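Besuch bei Zondgate: ein Vormittag zwischen Vitrine und Keksschale

Wer sich für einen Betriebsbesuch anmeldet, träumt von Hallen. Von Kränen, Lärm, Schutzhelmen in der falschen Größe. Ich bekam einen Besucherausweis am Band, einen Fahrstuhl mit Teppichboden und den Satz, man fange »erst einmal oben« an. Oben ist bei Zondgate der Besprechungsraum, und der Besprechungsraum war, ich nehme es vorweg, das Beste am ganzen Tag.

Am 5. Dezember hatte das Unternehmen zum Tag der offenen Tür geladen, den ersten nach längerer Pause. Die Einladung kam schon im November und versprach »Einblicke in moderne Arbeitswelten«. Das kann alles bedeuten. In diesem Fall bedeutete es zwei Etagen Büro, eine Teeküche, eine Vitrine und einen Imbiss, der im Programm mit 20 Minuten angesetzt war und deutlich länger dauerte.

Die Anreise verlief so, wie Anreisen ins Gewerbegebiet verlaufen. Der Bus 691 hält an der Straße, an der man eigentlich aussteigen müsste, und fährt dann noch eine Haltestelle weiter, weil an der richtigen gebaut wird. Den Rest geht man zu Fuß an einem Möbellager und einer Waschanlage vorbei. Das Gebäude erkennt man daran, dass es aussieht wie das daneben, nur mit anderem Schriftzug.

Am Empfang lag eine Liste. Mein Name stand darauf, allerdings unter »Lehtinen«, dem Ingenieurbüro, das im selben Haus eine halbe Etage gemietet hat und am selben Vormittag ebenfalls Besuch erwartete. Nach kurzer Beratung durfte ich wechseln. Ich habe den Verdacht, dass es bei Lehtinen warmes Essen gab.

Der Rundgang begann mit der Vitrine. Darin stehen Modelle früherer Produkte, säuberlich beschriftet, von der ersten Serie »Joston« bis zur aktuellen »Closell«. Was genau der Unterschied ist, wurde ausführlich erklärt. Ich kann berichten, dass die Closell kantiger ist. Eine Mitbesucherin fragte nach dem Preis und bekam eine Antwort, in der das Wort »Konfiguration« fünfmal vorkam.

Es folgte das Großraumbüro, in dem an diesem Tag auffallend viele Leute auffallend konzentriert arbeiteten. Man geht durch solche Räume wie durch ein Aquarium, bloß ist nie ganz klar, auf welcher Seite der Scheibe man sich befindet. Dann die Teeküche: ein Wasserspender, ein Zettel zur Spülmaschine (»Bitte EINRÄUMEN, nicht danebenstellen«), darunter handschriftlich eine Gegenrede. Hier hätte ich gern länger verweilt. Eine Firma erkennt man an ihren Küchenzetteln, und dieser hatte eine Vorgeschichte.

Und schließlich der Besprechungsraum. Sein Mittelpunkt ist ein großer weißer Tisch mit gerundeter, glänzender Platte, von dem man annehmen muss, dass das Haus um ihn herum gebaut wurde. Durch eine normale Tür passt so etwas jedenfalls nicht. Dazu weiße Bürostühle mit Netzrücken, einer davon so eingestellt, dass man beim Hinsetzen ein Stück tiefer ankommt als geplant. Ich habe ihn gefunden, selbstverständlich, und bin aus Stolz sitzen geblieben.

Die Verpflegung stand in der Mitte, in einer sechseckigen, cremefarbenen Schale mit schrägem Rand. Alles darin war einzeln verpackt. Ich halte das Einzelverpackte für die ehrlichste Form der Gastfreundschaft, denn jeder hört, wenn man sich bedient. Bei der Begrüßungsansprache hat sich deshalb auch keiner getraut. Beim Vortrag zur Unternehmensgeschichte knisterte es dann das erste Mal, hinten links, und von da an war kein Halten mehr.
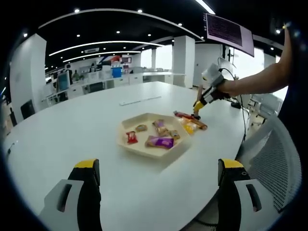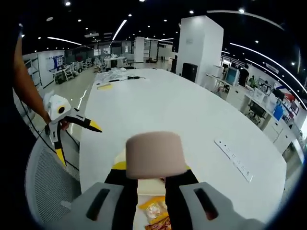 Fotos: Redaktion. Oben die Schale mit den Snacks, unten der Blick über die Tischplatte mit der Steckdosenleiste.

Es gibt in solchen Schalen eine Hackordnung, die man nach 2 Runden verstanden hat. Das Schokoladige geht zuerst. Danach kommt alles, was mit Nuss zu tun hat, dann das Salzige, und am Ende bleibt etwas Fruchtiges übrig, das schon beim letzten Termin übrig geblieben sein dürfte. Eine Sorte in violetter Verpackung habe ich probiert und kann bis heute nicht sagen, wonach sie schmeckte. Süß, mit Ehrgeiz.

Zur Steckdosenleiste auf dem Tisch noch ein Wort, weil ich sie für die eigentliche Attraktion moderner Arbeitswelten halte. Man kann sehr viel Geld in einen Konferenztisch stecken, und trotzdem liegt am Ende eine weiße Leiste quer darauf. Ich fand das beruhigend. Mein Telefon hatte beim Betreten des Raums kaum noch Akku und beim Verlassen 100 Prozent, womit ich den Vortrag als Erfolg verbuche.

Die Fragerunde im Anschluss war kurz. Gefragt wurde nach Parkplätzen, nach Ausbildungsplätzen und noch einmal nach Parkplätzen. Zum Abschied bekam jeder einen Stoffbeutel mit Logo, darin ein Kugelschreiber, ein Block und ein Prospekt zur Closell, in dem sie von vorne noch etwas kantiger wirkt.

Lohnt sich der Besuch? Wer Maschinenhallen sucht, fährt besser woanders hin. Wer einmal sehen möchte, wie Leute an einem sehr großen Tisch sitzen und über Kleinigkeiten reden, ist gut aufgehoben. Festes Schuhwerk braucht man nur für den Weg von der Bushaltestelle. Der nächste Termin soll auf der Seite der Firma angekündigt werden, die Anmeldung ist kostenlos, und man sollte am Empfang deutlich sprechen, sonst landet man bei Lehtinen.

Kontakt | Impressum | Datenschutz | © Alle Rechte vorbehalten | Nach oben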